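Why does an egg need its own box?

Eggs are strange things to carry. A bag of potatoes can fall on the floor and the potatoes are still good for dinner. If a bag of eggs falls, you will need a cloth and a bucket!

The shell of an egg is hard but very thin. It is strong when you press it gently on both ends, and much weaker when something small and hard knocks it on the side. Another egg is exactly this kind of thing. So the best way to keep eggs safe is to give each one its own little seat.

In an egg tray these seats are called cups. Between the cups there are raised parts, like small walls, and they stop one egg from touching its neighbour. The cup is round at the bottom because the egg is round too. 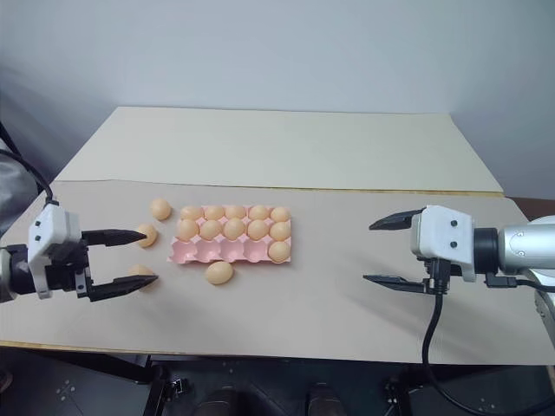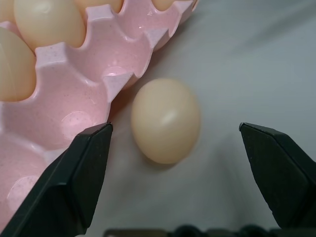

A pink tray with rows of cups.
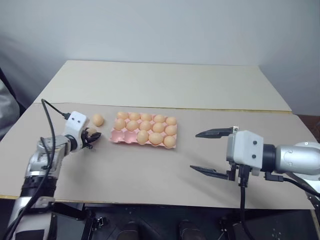 Why do eggs roll in a circle?

An egg has one end wider than the other, so when you push it on a table it turns round in a curve and does not go straight like a ball. Try it with a hard-boiled egg, and ask a grown-up to cook it for you.

When you fill a tray at home, take one egg at a time and put it down slowly. Many people put the pointed end down. The wide end has a small pocket of air inside, and it is good to keep this pocket at the top.

Look at every shell before you put the egg away. If you find a crack, show it to a grown-up. And wash your hands with soap when you have finished, also if the eggs look very clean.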